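Living room reset, start to finish. Marble floor, one oval coffee table, one long curved ledge that collects everything. Thread.

1/ Table first. The rule Léonie Bouvier gave me: two things may live on it. Mine are the flowers and the laptop, lid shut.
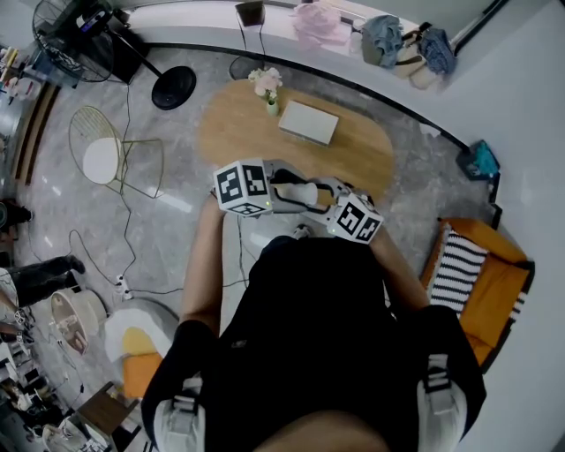 Coffee table done, ledge still to do.

2/ The ledge is the problem. Bags and folded cloth land there and stay for days. Bags go on hooks by the door, fabric goes back to the bedroom. Allow 40 minutes if you stop to empty the bags – I do.

3/ Pale wood shows rings. Coasters, and a barely damp cloth along the grain. No spray polish, it leaves a film.

4/ Tubs and bottles next. Check each lid before you lift it by the top. 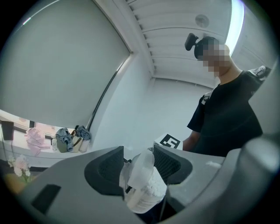 5/ Anything with a label you can't read any more gets a new one, with the month on it. Mine all say December.

6/ Marble last. Neutral cleaner, flat mop, work towards the door. No vinegar – it etches the surface. Move the fan and the wire chair first and lift them, don't drag.

7/ Yannick Roussel asks about the glass shelves. Separate job, separate thread.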